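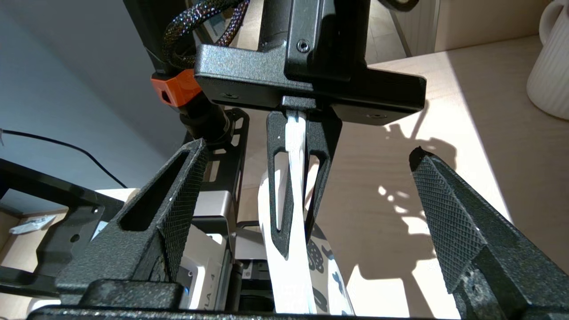

La tira blanca y detrás la tela de manchas negras

lneves_costura
Buenas. Tengo que poner tiras blancas en 11 bolsas de esa tela, blanca con manchas negras. La tira se me retuerce y se arruga enseguida. ¿Plancha antes de coser o da igual?

mirta30
Plancha antes, siempre. Y con un paño encima

Kinnear_A
No estoy de acuerdo. Si es algodón vuelve a retorcerse al primer lavado. Pespunte por los dos bordes y listo

lneves_costura
no sé si es algodón, venía en un rollo de Ondatwood sin etiqueta. El rollo era de hasta 200 metros según la tienda, yo pillé 2

mirta30
Pues quema una puntita y mira si huele a papel. Lo del pespunte por los dos lados con 11 bolsas es una paliza

Kinnear_A
paliza es descoserlas luego... yo hice las mías en enero y siguen planas

tela_y_te
A mí el blanco tan blanco con esas manchas no me pega, la verdad. La pondría negra

lneves_costura
Negra no tengo y las entrego ya. ¿De largo 30 cm por asa va bien?

mirta30
Corto si es para el hombro. Para mano sobra

lneves_costura
para mano. Vale, plancho una y pespunteo otra y comparo, graicas a todos

Kinnear_A
lávalas las dos antes de decidir eh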